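Welthorpe Opens Its Doors (and Its Workshop) for a Day of Humanoid Robot Demonstrations

TOLEDO, July 19, 2018 – I'm the one who answers the info line at Welthorpe, so I've already heard the question a lot this week: "Can we really just walk in?" Yes, you can! Our first public open day at the Toledo workshop went so well that we're doing a second one in November, and they've let me write the announcement myself, so please bear with the exclamation marks.

First, a little about how the day went. We had 195 visitors, and I'd set out chairs for far fewer than that. People came in groups of 40 and each group got a short talk, a walk through the workshop and then plenty of time to stand and watch the humanoid work. We'd planned on a half hour per group. By lunchtime we were running well behind schedule, mostly thanks to the grade schoolers (their questions were better than mine, and I work here).

A lot of our guests expected dancing. I get it, I've seen the same videos you have. Our Pultholm project is a good deal slower than that. Pultholm is our name for the work we do on ordinary household and workshop jobs: reaching for a panel, holding an edge, moving a hand in close to something without bumping it. One retired cabinetmaker stayed through three groups in a row and gave us a whole page of notes on how he'd hold a board. Our engineers have taped it up over the coffee machine.

We also had our partners from Nurkow with us for the day. They look after the hand side of the project, and they brought along a spare finger assembly that visitors could pick up and bend at the front desk. It was easily the most popular thing in the building after the free lemonade. If you came by in the afternoon and the lemonade was gone, I'm sorry, we'll make more next time.

What surprised me most was how quiet people got during the demonstration. Folks would be chatting away in the hallway, then the hand would start inching toward the wood and you could hear the cooling fans. One little girl whispered "careful" to it. I've been thinking about that ever since.
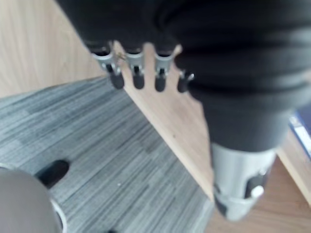
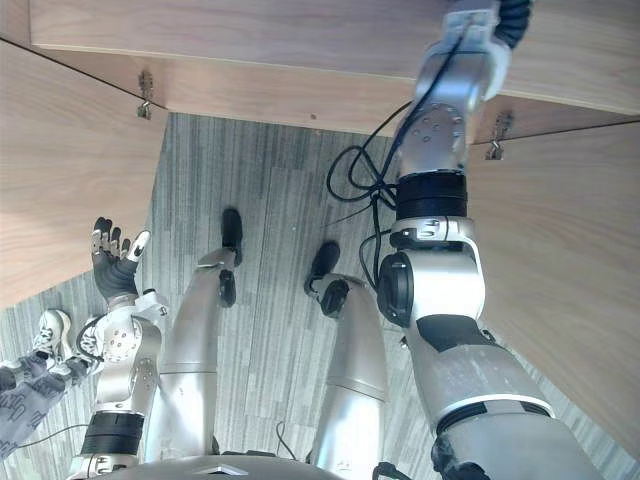 The humanoid at work with the wooden panels at our Toledo open day.

Now for November. The next open day will follow the same plan with a few fixes. We'll run smaller groups, so everyone can see, and we're adding 2 evening sessions for people who can't get away from work. Kids age 9 and up can sign up for a hands-on table where they'll write a simple motion on a tablet and watch it play out on a small desktop arm. Younger kids are very welcome to come and watch with a grown-up.

Admission is free, and so is parking in the lot behind the building. Please wear closed-toe shoes, tie back long hair, and leave the big backpacks in the car. You may take all the pictures you like, but we do ask that you turn the flash off near the robot. The workshop is on the ground floor and there are no steps from the parking lot to the demonstration area. If you need a seat or a quieter time to visit, tell us when you sign up and we'll set one aside for you.

Teachers, we can take school groups on the weekday mornings that same week. Those spots fill up fast, so get in touch early, even if you don't have a final head count yet.

Sign-up sheets are at the front desk in Toledo, or you can call the info line during business hours and ask for an open day spot. You'll most likely get me. Reporters who'd like to come by ahead of time can use the same line, and we'll find an hour when the engineers are free to talk.

About Welthorpe
Welthorpe develops and tests humanoid robots for everyday handling jobs at its workshop in Toledo. The Pultholm project is a joint effort with Nurkow.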